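"Write the rule before you write the test," says Consuelo Ibarra, and she says it so cheerfully that it takes a moment to notice she has said it three times in ten minutes.

Ibarra leads the indoor navigation group at Jeltari, where home robots are put through simulated houses before they get anywhere near a real one. Last January her group published its house rules for that work, a document everyone there calls the Drasero guide, after the project it grew out of. It runs to 15 pages. She wanted it shorter.

I met her over a pot of very strong coffee, with Gonzalo Iglesias, who wrote most of the chapter on doorways. Yes, there is a chapter on doorways! He would happily have written two.

"A doorway is where all your assumptions meet," Iglesias says. "The robot can see part of one room and part of another. The floor may change. There may be a chair right past the jamb. If your rules only talk about rooms, you have no rule for the place where the robot is most likely to bump into something."

The guide asks for three things at every door. The robot slows down before the opening, it treats whatever it can't see past the jamb as occupied, and it doesn't stop in the opening unless it has to. That last one came out of a long argument. Ibarra was on the losing side of it for a while.

"I thought stopping was always safe," she says. "Gonzalo kept asking me, safe for who? Someone is coming down the hall with a basket of clothes and there's a robot standing in the door. So now we say, if you're going to wait, wait before the door."

Under the old way of working, a run counted as a success if the robot reached its goal. Then the team went back through 936 runs that had been marked as passed and checked them against the draft rules. In 274 of them the robot had broken at least one, mostly by cutting too close to a jamb or a table leg.

"I loved that day," Ibarra says, laughing. "Everyone else was miserable. But we had learned so much by lunch!"

Since then a pass has meant two things, reaching the goal and keeping the rules on the way, and both are reported separately. The guide is firm that they should never be mixed into a single score. Iglesias gets up and walks around when he talks about this part.

"If I give you one number, I can hide a lot of scraped furniture inside it," he says. "Give people both numbers. They can handle it."

The group also keeps a fixed set of 520 starting points that the developers are not allowed to practice on. A separate team at Clellamine holds the list and runs the checks. Ibarra calls this the dullest rule in the book and also her favorite – it has saved her from fooling herself more than once.

They are just as strict about what gets saved. Each run is stored with the robot's own view, its planned path, the version of the house model and the version of the rules. When somebody questions a result, the first step is to look at what the robot had in front of it at that moment.
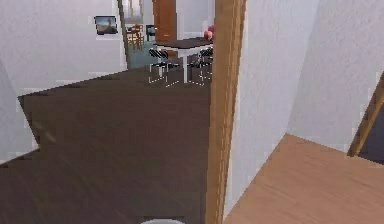
Who decides when a rule should change?

Anyone in the group can propose a change, but it has to come with a saved run that shows the problem, and the old runs are then scored again under the new wording.

That second step takes time, Iglesias admits, and people grumble. He once withdrew a proposal of his own after seeing what it did to the older results. It would have banned turning on the spot near any table, which left the robot stuck in half the dining rooms.

The next version will deal with people moving through the house, and the two of them are already disagreeing about it. Ibarra wants one minimum distance for everyone. Iglesias wants it to depend on speed – and he has a stack of notes from a visit to Bustamante that he plans to use against her.

"He'll probably win," she says. "But he has to bring me the runs first."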